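테이프로 자리를 정하는 사람들
종이와 마스킹 테이프만으로 살림의 자리를 찾는 정리법

토스터는 늘 애매한 곳에 놓인다. 콘센트 가까이 두면 도마 놓을 자리가 없어지고, 안쪽으로 밀면 코드가 짧아 닿지 않는다. 이사하고 처음 한 달은 이런 물건들을 이쪽저쪽으로 옮기다 지나간다. 수납장을 새로 들인 뒤에야 문이 토스터에 걸린다는 사실을 알게 되는 집도 많다.

주방용품 편집숍 브라랄라(Brarala)가 운영하는 정리 강좌는 이 문제를 수납장을 사기 전에 푼다. 준비물은 갈색 종이나 골판지, 파란 페인터스 테이프, 그리고 집에서 쓰던 물건이다. 작업대에 종이를 깔고 테이프로 칸을 나눈 다음 물건을 하나씩 올려 본다. 마음에 들지 않으면 테이프를 떼어 칸을 다시 나눈다. 강좌는 토요일 오전에 열리고, 한 번에 13명까지 받는다.

순서는 큰 물건부터다. 토스터, 전기포트, 밥솥처럼 바닥을 넓게 차지하고 전원이 필요한 것을 먼저 놓는다. 코드도 물건의 일부로 친다. 플러그를 뽑아 둔 상태로 코드를 펴 보면 뒤쪽에 필요한 여유 공간이 드러난다. 강좌에서는 코드가 지나는 칸에 다른 물건을 놓지 않는 것을 원칙으로 삼는다. 처음 온 사람들은 이 칸을 아까워하는데, 집에 돌아가 실제로 써 보면 비워 둔 칸 덕분에 가전을 앞으로 당겨 닦기가 쉽다.

그다음이 그릇과 컵이다. 컵은 입이 위로 가게 둘지 엎어 둘지에 따라 필요한 자리가 달라진다. 손잡이가 없는 플라스틱 컵이라면 세워 두어도 차지하는 면적이 작다. 그릇은 테두리가 넓을수록 칸을 많이 잡아먹고, 엎어 두면 굽이 위로 와서 위에 다른 것을 포개기 어렵다. 평소 쓰는 방향 그대로 올려 놓고 칸을 정해야 나중에 선반에서도 맞는다.

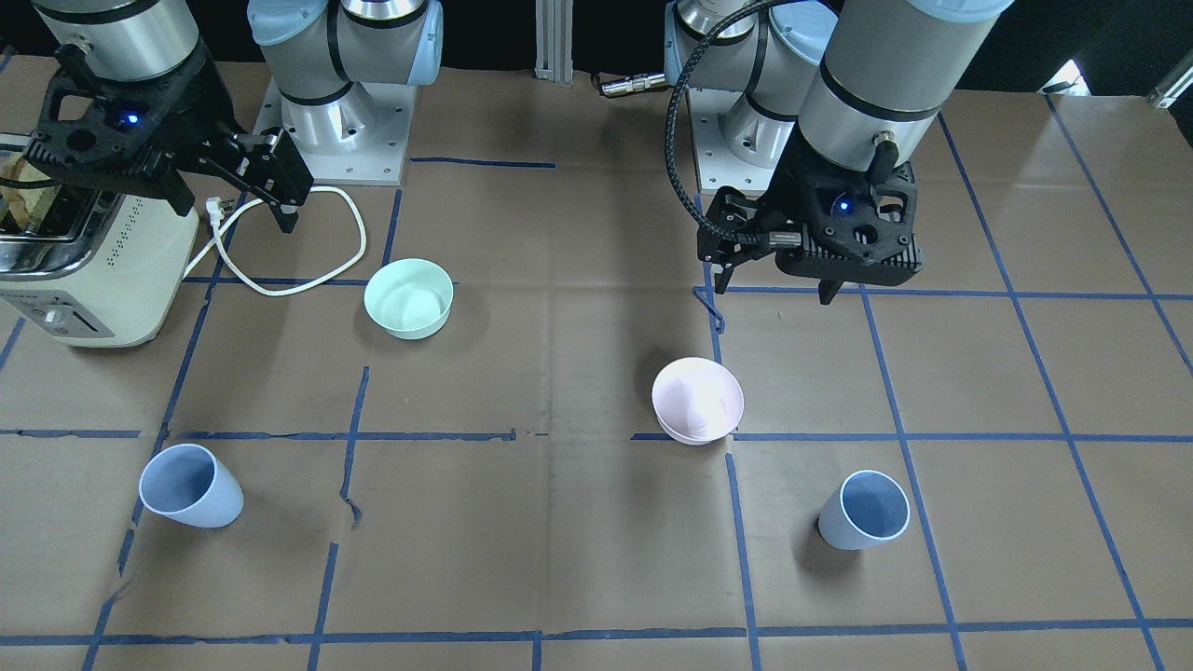
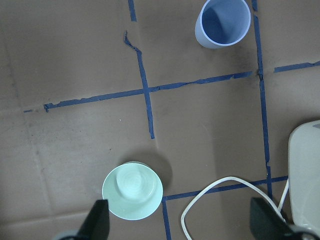 갈색 바탕을 파란 테이프로 나눈 작업면.

칸의 크기를 처음부터 자로 잴 필요는 없다. 강좌에서는 가장 자주 쓰는 그릇을 하나 올리고, 그 둘레에 손가락 두 개가 들어갈 만큼 여유를 두고 테이프를 붙인다. 손가락이 들어가지 않는 칸에서는 물건을 꺼낼 때마다 옆의 것을 건드리게 된다. 테이프가 조금 기울거나 끝이 찢어져도 상관없다. 어차피 하루에도 몇 번씩 다시 붙인다. 다만 골판지는 테이프를 여러 번 떼면 표면이 일어나므로, 배치를 자주 바꿀 사람에게는 두꺼운 크라프트지를 권한다.

종이 위에서 배치가 정해지면 그대로 닷새를 산다. 이 기간이 강좌의 숙제다. 아침에 빵을 굽고 컵을 꺼내고 설거지한 그릇을 되돌려 놓으면서, 제자리로 돌아가지 않는 물건이 무엇인지 적는다. 숙제를 해 온 수강생의 기록을 보면 컵이 가장 많이 자리를 벗어난다. 컵은 싱크대, 식탁, 책상 세 곳을 오가는데 칸은 하나만 만들어 두기 때문이다. 이럴 때는 식탁 가까운 쪽에 칸을 하나 더 만든다. 반대로 닷새 동안 한 번도 움직이지 않은 물건은 작업대에서 내려 서랍이나 상부장으로 보낸다.

수납 가구 업체 브레카룸(Brekarum)도 비슷한 방식을 상담에 쓰고 있다. 주문 전에 고객에게 종이 한 롤을 보내고, 테이프로 표시한 배치를 사진으로 받아 선반 간격을 정한다. 지난 1월부터 이 방식으로 상담한 집이 345곳이고, 그중 53곳은 가구를 주문하지 않았다. 종이에 옮겨 보니 원래 있던 선반으로 충분했다는 것이 가장 흔한 이유였다. 업체로서는 반가운 결과가 아닐 텐데, 상담 방식은 그대로 유지하고 있다. 반품이 줄어 손해는 아니라는 설명이다.

도구는 무엇을 써도 된다. 브라랄라 매장에서는 쿤(Kun)이라는 이름으로 칸이 미리 인쇄된 종이 매트를 판다. 편하기는 하지만 칸의 크기가 정해져 있어서 넓은 그릇을 쓰는 집에는 맞지 않는다. 우리 편집부에서도 매트와 일반 종이를 나란히 써 보았다. 원룸의 좁은 조리대에서는 매트가 빨랐고, 식구가 많은 집에서는 종이와 테이프 쪽이 나았다. 테이프는 폭이 좁고 접착력이 약한 것으로 고른다. 원목 상판에 직접 붙일 생각이라면 눈에 안 띄는 모서리에서 먼저 시험해 본다.

작업대가 끝나면 같은 방법을 서랍으로 옮길 수 있다. 서랍 바닥에 맞춰 종이를 자르고, 꺼내서 식탁 위에 펼친 다음 칸을 나눈다. 서랍 안에 몸을 숙이고 작업하는 것보다 훨씬 수월하다. 수저와 조리 도구는 길이가 제각각이라 격자보다 긴 띠 모양의 칸이 잘 맞는다. 칸막이는 배치가 굳은 뒤에 사도 늦지 않다. 공유 주방 브랄뷔(Brallby)는 서랍마다 이렇게 만든 종이를 깔아 두고, 쓰는 사람이 바뀔 때 새 종이로 교체한다.

물기가 많은 자리에는 종이를 오래 두지 않는 편이 좋다. 싱크대 옆은 하루 이틀만 시험하고, 정해진 칸의 모서리만 상판에 작은 테이프 조각으로 표시해 둔다. 젖은 종이는 바로 걷어 내고 상판을 닦는다. 떼어 낸 종이에는 칸마다 물건 이름을 적어 보관한다. 다음에 이사할 때 그대로 펼쳐 새 조리대에 대 보면 된다.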